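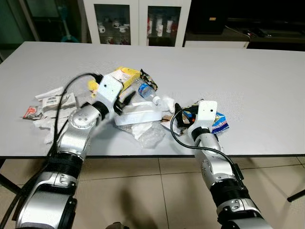
November 15, 2021

**Notebook, Nutus manipulation software, Nalanville laboratory**
Entry concerns: grasp planner for mixed rubbish, two-arm arbitration, camera timing.

The planner branch named Grudska was run today against the table-clearing task. The purpose of the session was to establish whether the new arbitration layer can keep both arms at work in one pile without the long waits recorded in February. The controller build was left unchanged. Only the planner and the segmentation settings were altered.

## Configuration

- Segmentation confidence threshold lowered, so that clear film and white paper are offered to the planner as candidates.
- Wrist camera depth used within the last part of the approach; head camera used for everything before it.
- Planning budget set at 520 ms per grasp. On expiry the planner returns the best candidate found so far.
- Arbitration by reserved volume. Each arm claims the space around its target and its approach path, and the other arm must plan outside it.

## Observations on perception

White items on the white table remain the principal difficulty. Paper scraps lying over one another are returned as one large mask, and the grasp point is then placed at the centre of that mask, where there may be no edge to hold. The bottle is a different matter: the label is found reliably, but the clear body is not, and the fitted shape comes out too short. The planner should extend the shape as far as the cap when both label and cap have been detected. A ticket has been opened.

The transparent bag is worse than either. Depth readings pass through it to whatever lies beneath, so the planner believes the fingers have more room to descend than they do. Until this is corrected, any mask classed as film is to be given a raised floor height by hand in the configuration file.

Printed snack bags gave no trouble in segmentation. Their glossy surfaces do produce holes in the depth image, and the existing filter fills these adequately.

## Observations on arbitration

The reserved volumes are too generous. With the left arm working above the middle of the pile, the right arm was refused several candidates which, on replay, it could have reached safely. The log contains 26 refusals. Each was checked against the recorded joint positions, and the greater number arose from the box drawn around the gripper housing, which still includes an allowance for the cable. The cable loops outwards and its position changes with the wrist angle, so a fixed box must cover every case.

Two remedies were considered:

1. Replace the single box with a chain of smaller shapes, with the cable allowance attached to the outer side only and updated with the wrist joint.

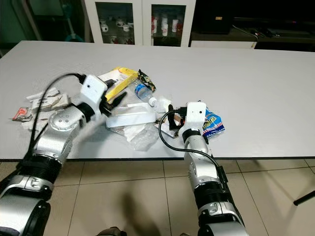
2. Keep the single box and allow an overlap between reservations when both arms are moving below a set speed.

The first is preferred. The second is quicker to write, but it moves a safety question into the speed estimate, and that estimate is noisy at the end of an approach.

## Timing

Head and wrist images are not being paired correctly. The pairing code takes the most recent image from each stream and does not compare time stamps. At frame index 2870 the two images differ enough to place one target in two positions, and the planner treated them as separate items. The Daly logging tool displays both streams against one clock and should be used for all further replays.

## Actions

- Write the shape chain for both grippers and rerun the recorded refusals against it.
- Pair images by time stamp and discard pairs outside tolerance.
- Add the raised floor height for film to the default configuration.
- Repeat with the planning budget at 600 ms and compare the number of expired plans. No other setting is to be changed for that run.

Logs and configuration have been copied to the shared Grudska directory. The threshold change has not been merged and should remain on the branch until the paper masks are separated properly.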